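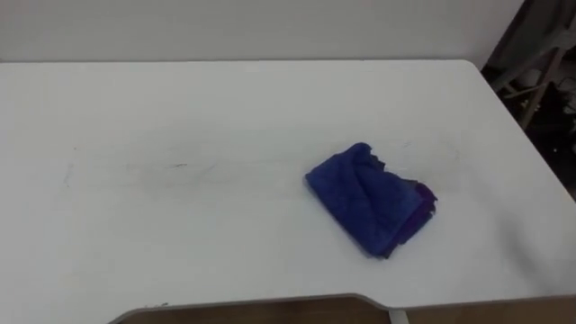

Vol. 15, No. 2

Gokberg study hall swaps paper towels for cloths

GOKBERG - The public study hall on Gentile Street has stopped buying paper towels for its tables and switched to washable cloths, the Flillside library service said in a notice dated January 8, 2023.

The change covers the white tables in the reading area and the craft room. Blue cloths are used on tabletops only. Gray ones are for the sinks and the entry floor, and the two are washed separately.

Flillside said the hall went through 2775 rolls of paper towels over the past year, most of them on tables. The first order of cloths came to 1592, enough to supply the hall and the smaller branch at Jonotari.

The white tables were put in last November and have been popular with students, but they show marks easily. Faint gray smudges and streaks, mostly from pencil and newsprint, were the most common complaint in the comment book this winter. Staff tried a spray cleaner first and found that it left a film when it was wiped off with paper.

Under the new routine, tables are wiped with a damp cloth at midday and again at closing. A cloth is folded before use so that a clean side can be turned out when the first one gets dirty. Used cloths go in the bin by the back stairs and are washed without fabric softener, which the service says makes them less absorbent.

Visitors may wipe down their own tables. Clean cloths are kept on the shelf next to the copier - ask at the desk if the shelf is bare. Food is still not allowed in the reading area, and drinks must have a lid.

The craft room will close for 15 minutes before each evening session while the tables are cleaned. Opening hours are otherwise unchanged.

Jonotari will move to the same system once its laundry shelves have been fitted. Paper towels will stay in the restrooms at both sites.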